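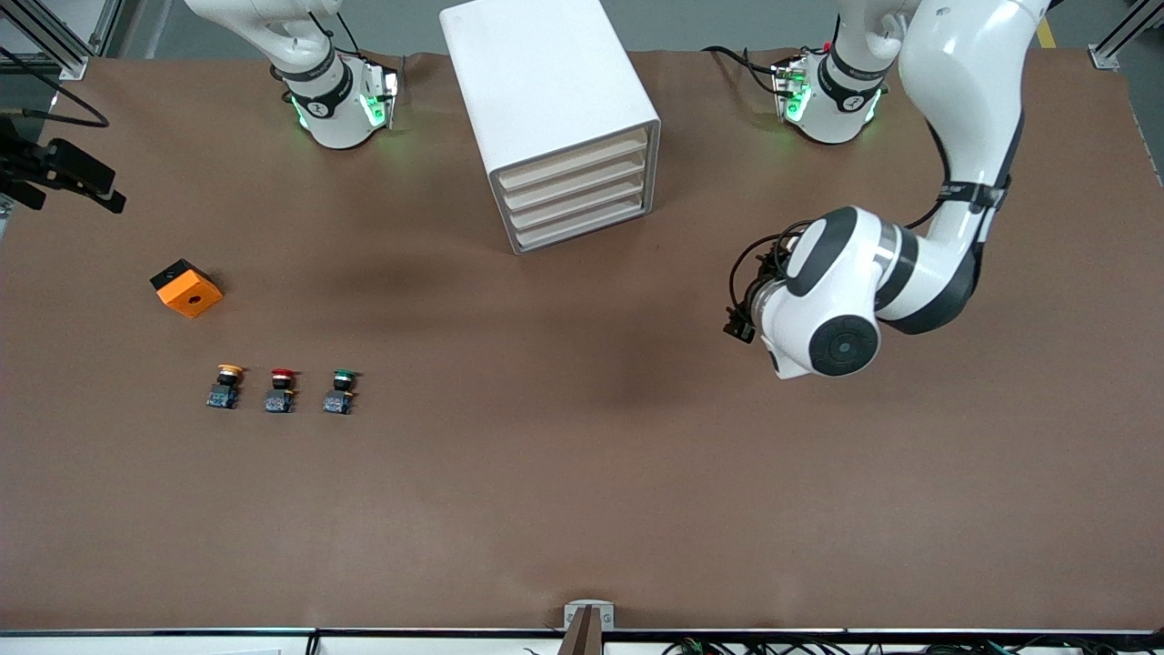
Drotbridge engine log: readme

Hello! I keep this folder for anyone restoring one of the small Selent marine diesels, and mostly for me, as I forget things. It holds 364 readings I took while bringing my own engine back from a long sleep under a tarpaulin in Drotbridge. Last updated Fri 4 March.

What you get

readings.csv is the main file, one row per reading: oil pressure, coolant temperature, revs and a notes column (please do read the notes, some of them are me swearing at a gauge). parts.csv lists every part I bought or made, with the old Wusska part numbers where I could find them. Santosh Jaiswal typed up the torque settings from his paper manual, bless him, and those are in torque.txt.

Things to watch out for

Temperatures are in Celsius. Pressures are in psi, because that's what my gauge says and I wasn't going to convert the lot! Rows 1 to 25 were taken with the old sender, which read high, so leave them out if you're plotting anything. There's a gap in February while I waited for a head gasket. Any row with revs of 2987 is the tacho sticking, ignore it.

I never ran her above 70 per cent throttle, so don't go looking for full load figures.

Using it

Copy it, change it, pass it on. If you print it in a club newsletter, a mention would be nice. Demetrius Okafor has started a similar log for his Nugroho gearbox and I'll add it here once he sends me the file.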